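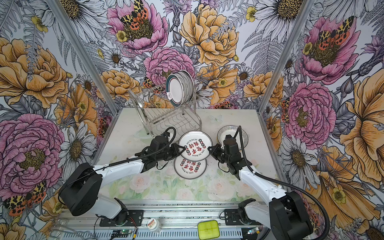

Ticket 821 - Right arm lags leader during two-handed plate demonstrations
Print this page | E-mail this ticket

Reported by Waraporn Rojanasak, Estrella workcell, Prestard. The operator reports that the right follower arm trails its leader handle by a noticeable interval whenever both hands are closed on the same object. The fault concerns the dish rack task, in which the two grippers take a plate from opposite sides and the operator guides it by remote control. With one gripper at each side of the rim, as on the upper of the two white plates, any delay on one side tilts the plate and places an uneven load on the fingers. Single-arm demonstrations are not affected. Of 92 episodes recorded in February, 14 have been marked unsuitable for training on account of the fault.

Priority: Normal
Assigned to: Chalerm Phromma
Status: Closed

09.40 - C. Phromma
Leader and follower positions compared for the right arm. The delay is present at the wrist and absent at the shoulder. Operator requested to suspend two-handed recording and to retain all affected episodes.

10.25 - C. Phromma
Both arms restarted and returned to the home position. No change. Leader handles exchanged between left and right; the delay remained with the right follower. The handles are therefore excluded as the cause.

11.10 - Quyên Đào
Configuration files reviewed. The right wrist was found to have a lower speed limit than the left. The value appears to date from the previous calibration and was not restored afterwards. Limit corrected to match the left arm and the control service restarted.

11.35 - W. Rojanasak
Improvement confirmed when lifting. A slight delay remains when the plate is turned towards the rack.

13.50 - C. Phromma
Cable to the right wrist inspected. One connector was not fully seated. Connector refitted and the cable secured with sufficient slack for the full range of movement - operators should not pull it tight when cleaning the cell.

14.30 - W. Rojanasak
18 test episodes completed with both grippers on the plate. No delay observed. Two-handed recording may resume.

15.05 - Tania Liyanage
The marked episodes are to be kept out of the training set but must not be deleted. Operators are reminded to check the wrist speed limits on both arms after every calibration and to note the values in the session log.

Ticket closed 15.20.

Print this page | E-mail this ticket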